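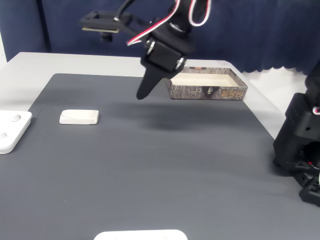
Doseo: private well readings and claim outcomes from the Storkus valley

README, version 2

Welcome, and thank you for taking the trouble to open this file before opening the spreadsheets. Doseo is a small collection of records to do with solvent contamination in private drinking water wells downhill of the old Vodetti plating works, and with the compensation claims that households made afterwards. It has been put together from paper, mostly, over a good many evenings, and it has all the lumps and bumps you would expect of something that began life in shoeboxes and kitchen drawers.

What you will find in it

There are two tables. The first, wells, holds 2,000 laboratory readings, each one a single water sample tested by the Semeniuk laboratory. The second, claims, has 600 rows, one for each claim form that a household agreed to share with us. The two are joined by a column called house_code, which we made up ourselves and which has nothing to do with postcodes or house numbers, so please don't spend an afternoon trying to work backwards from it (and please don't try to in any case!).

The readings are in micrograms per litre. Where the laboratory wrote "not detected" we have left those words exactly as they were and have not put in a nought. We know this is a nuisance when you come to add things up, but a nought says something the laboratory never said, and we had a long and fairly heated talk about it before settling on the words.

Columns in wells

house_code: our own code for the property
sample_month: the month of sampling, as written on the bottle label
solvent: the name of the substance tested for
reading: the figure, or "not detected"
depth: how deep the well is, in metres, according to the householder
treated: yes, no or unknown, depending on whether the water had been through a filter first

Columns in claims

house_code: as before
illness_group: a broad heading such as kidney, liver, skin or other
years_on_well: how long the household had been drinking the water
outcome: paid, refused, withdrawn or waiting
reason_given: the wording of the decision letter, shortened only where it named a person

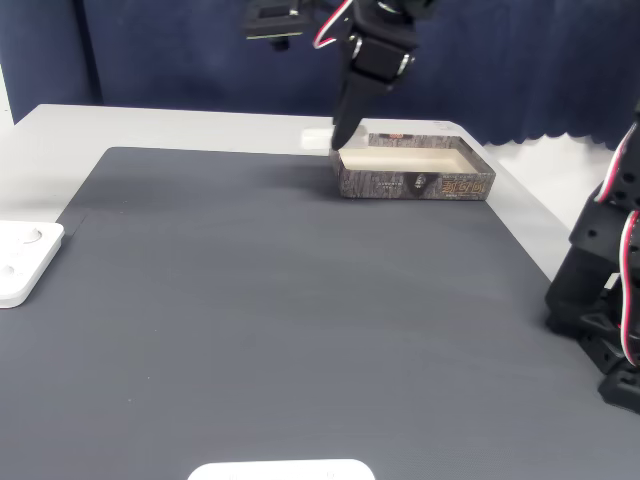
Cardboard tray, open, towards the back of the table.

Things to be careful about

The depth column is the weakest of the lot. People were very kind about answering, but many of them had inherited their well along with the house and were passing on what the last owner had told them. Treat it as a friendly guess.

There are 62 claims with no matching well reading at all. Some of those households were on a shared supply and some had capped their well before any testing started. We kept them in, as the decision letters are worth reading on their own account, but do remember to drop them if you are joining the tables.

May is heavily over-represented in sample_month. The laboratory offered a reduced price that month and people quite sensibly took it up, so a chart by season will show you a spring hump that is to do with money and very little to do with the groundwater.

Lastly, and we do feel strongly about this one, a paid claim is not proof that the water caused an illness, and a refused claim is not proof that it didn't. Many refusals were on grounds of missed deadlines or missing medical notes. The reason_given column will usually tell you which, though the letters vary a great deal in how much they bother to explain.

Privacy

Every household signed a consent form and could ask to be taken out again later. Ages, names and exact illnesses have been removed. If you come across something in the free wording that you think points to a particular family, please write to us and keep it to yourself in the meantime.

Using the files

Both tables are plain comma-separated text and will open in any spreadsheet program. Watch out for house_code, as some programs will helpfully strip the leading noughts and then nothing will join up. Import that column as text and all will be well.

You are free to use and share Doseo for research, teaching or helping with a claim, so long as you say where it came from. Anyone wanting to sell it on should ask first.

Changes since the first version

Duplicate bottle labels merged
Column treated added to wells
Spelling of solvent names made the same throughout
Outcomes updated for claims that had been waiting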